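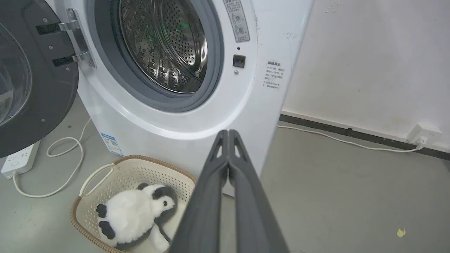
*Reading time: 5 minutes (longer if you do the exercise, which you should)*

## Unit 4: Can it do the laundry yet?

Short version for those who skim: parts of it, on a good day, with the door already open.

Laundry is the chore everyone brings up when they hear what this course is about. My aunt brings it up at every holiday. It sounds like one job and is really a long string of small ones, so we'll take it apart before we say anything rude about the machines.

### Loading

Start with the basket on the floor and the washer door open. Even this generous setup asks a lot:

- Find the item. A shirt has no fixed shape. A plush toy at least has a front and a back, but it squashes, and fluffy fur hides where the solid part is.
- Grip it. Two long fingers do well on boxes and blocks. On soft things they tend to pinch a tuft and hope.
- Clear the basket rim, then the door, then the rubber gasket. The gasket is where sleeves go to retire.
- Let go. Students laugh at this one until they see a sock ride back out on the fingertip.

Then look down. A real floor has a cable looping across it and a power strip off to one side. An arm bolted to a bench doesn't care. Anything on wheels cares very much.

### What the demos leave out

Naledi Mtshali's guest lecture in May used a load of towels and a rig she calls Skurico. Her log for the term lists 339 attempts at moving one item from basket to drum. She counted a success only if the item was fully inside and nothing else had come out, a standard my own household does not meet.

Her advice was to ask two things of any chore video: who opened the door, and what speed is it playing at? The Nidoler clip we watched in Unit 2 fails both. It is still a nice clip.

### Where shops are ahead

The Barbosa case (reading packet, second half) covers a commercial laundry feeding flat sheets into an ironer. Same size, same fabric, same place, all day long. The machine is good at it and has been for years. Ask it for a panda and you will wait a while.

Homes offer the reverse deal: every item different, and the warning sticker in a language you may or may not read.

### Exercise

Do one load at home with kitchen tongs in one hand and the other hand in your pocket. Write down each time you cheat. Bring the list to section, where we'll sort the cheats into seeing, gripping, and planning.

Read the Ferkomska chapter on soft objects before then. Skip the appendix, everyone does.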